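3.2 Attribution of the unsigned vessels

The second group of objects in the Clunov collection carries no maker's mark. In earlier catalogs these vessels were placed under the workshop of Cáceres, mainly for their coiled walls and thick rims. We consider that this attribution should be revised. Coiling was taught in the region long before the workshop opened, and the presence of coils alone cannot point to one hand.

Josefina Orellana, who studied with the Puvlow potters as a young woman, kept notebooks in which she wrote the clay, the slip and the firing of each piece. Two of these notebooks survive. In the second one she lists 542 pieces, and for 400 of them she gives also the name of the person who built the form. We compared these entries with the unsigned vessels, using the height, the foot and the treatment of the inner wall.

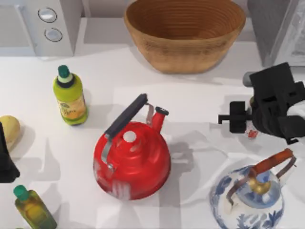
Figure 3. Rendered view of a countertop, with a large basket bowl and a red kettle.

The comparison was less simple than we expected. Orellana measured the height sometimes before the firing and sometimes after it, and she did not always say which. For this reason we gave more weight to the foot, whose shape changes little in the kiln. Three vessels agree with her entries in every feature, and all of them are given in the notebook to potters from Ikum, a village which the earlier catalogs do not mention.

It is also necessary to say something about the slip. The Cáceres pieces with a secure history have a thin slip, applied with a cloth, and the marks of the cloth remain near the rim. On the Ikum pieces the slip was poured, and it collects in the lower part of the wall. This difference was already noted by Orellana, who did not like the poured slip and called it lazy work. We do not share her opinion, but her remark is useful for dating, as she wrote it in December, shortly after her first visit to Ikum.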